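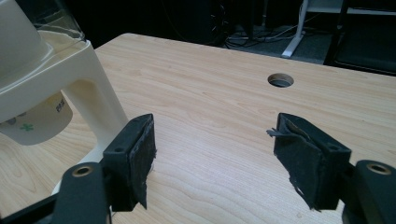

Can I run a lamp or charger cable through the hole in my desk?

Use it for anything whose plug fits through. The desks at Starncombe have an 80 mm opening, and most ordinary plugs go down it without trouble. Feed the plug through from the top, leave a little slack on the desk and tie the rest to the rail underneath so it doesn't hang by your knees. Please don't pull on a cable that has stuck — turn the plug sideways and try again.

Extension leads should go in the tray under the desk and stay off the floor. Kettles and heaters are not to be plugged in at desks at all. Use the sockets in the kitchen for those.

Cable ties and spare trays are in the cupboard outside room 202. If the lining of the hole has come loose or gone missing, leave a note in the repairs book with your desk number. We ordered 30 new ones in October and still have plenty.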